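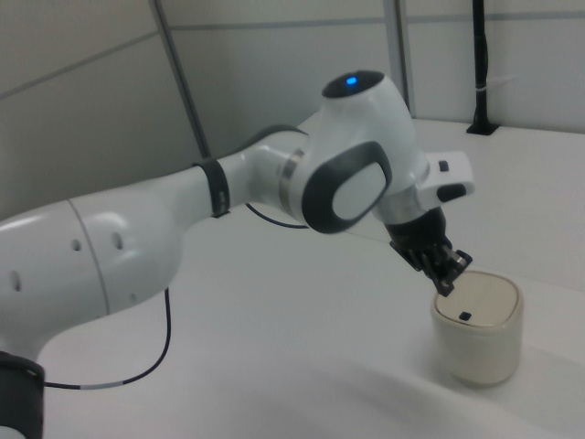

Sadia Virk asked for the first comment on this revision to be entered ahead of the checklist, and it reads as follows: the old sheet let an inspector mark a cell "satisfactory" without ever touching the stop button, and she would like item 1.1 to be impossible to sign unless the button has been pressed.

The comment was accepted. Item 1.1 has been reworded.

Zatik Automation Laboratory
Tabletop Arm Cell: Inspection Checklist with Comments
Revision 7, in force from September

Applies to all single-arm cells used for lid, container and small-object handling. The inspector completes every line. Permitted entries are Yes, No and N/A. An N/A entry must carry a comment. A No entry in Section 1 closes the cell until it is corrected and inspected again.

SECTION 1. STOPPING AND POWER

1.1 Emergency stop pressed by the inspector during a slow move; arm halted.
Entry: Yes
Comment: Pressed twice, once from the operator's chair and once from the door side.

1.2 Arm stays halted after the stop is released, until restarted on purpose.
Entry: Yes

1.3 Stop button within arm's reach of the seated operator.
Entry: Yes
Comment: The button had been moved behind the monitor. It was returned to its marked place before the test.

1.4 Status light readable from the operator's position.
Entry: Yes
Comment: Light at the wrist is blue. The color chart posted at the Plornum cell is for a different controller and should not be copied here.

SECTION 2. ARM AND CABLES

2.1 Housings free of cracks; seams closed; no loose covers.
Entry: Yes

2.2 Cables have enough slack for the full working range without catching on a joint.
Entry: Yes
Comment: The loop under the forearm was watched through the full wrist rotation. It did not catch. Inspectors should repeat this whenever the wrist is serviced.

2.3 Cables lying on the tabletop are outside the path of the gripper and of any object it carries.
Entry: No
Comment: The base cable can drift toward the work area. Fit a low-profile clip at the rear of the table. Corrective action assigned to the Yousafzai bench group.

2.4 Mounting bolts checked against the witness marks.
Entry: Yes

SECTION 3. GRIPPER

3.1 Finger pads seated, ridges clean, no missing material.
Entry: Yes
Comment: Pads may be wiped with a dry cloth. Solvent is not permitted.

3.2 Force limit set to the value on the task card.
Entry: Yes
Comment: Task card 206 applies to lidded containers. The previous operator had left card 3 loaded, which is written for foam blocks. The loaded card must be read aloud at the start of each shift.

3.3 Gripper holds its object when power is removed.
Entry: N/A
Comment: Current tasks do not lift the container clear of the table. Must be tested before any lifting task is approved.

3.4 Approach to a rim or lid is made at reduced speed.
Entry: Yes
Comment: Reduced speed begins before the fingertips reach lid height. Operators asked whether this could be waived for practice runs. It may not.

SECTION 4. WORK SURFACE AND SURROUNDINGS

4.1 Table holds only the objects named on the task card.
Entry: Yes

4.2 Posts, poles and fixtures near the table are firm and included in the collision model.
Entry: No
Comment: One upright was re-seated after the model was last saved. Measure again and update. Until then, keep the arm at reduced speed on that side.

4.3 Floor line in place at 600 mm from the table edge.
Entry: Yes
Comment: Tape worn at one corner but still legible.

4.4 No person inside the floor line while the arm is enabled, except for hand guiding under Section 5.
Entry: Yes

SECTION 5. HAND GUIDING

5.1 Guiding carried out by one trained person, with a second at the stop button.
Entry: Yes

5.2 Hair, sleeves and lanyards secured.
Entry: Yes
Comment: Badge lanyards are to be removed, including the breakaway type.

5.3 Fingers kept clear of the gripper and of the gap between links.
Entry: Yes

RESULT

Cell released with conditions. Items 2.3 and 4.2 remain open and will be checked again at the next inspection. Task card changes are to be sent to the Stisesent document office before use.

Completed sheets are kept in the cell binder, newest in front.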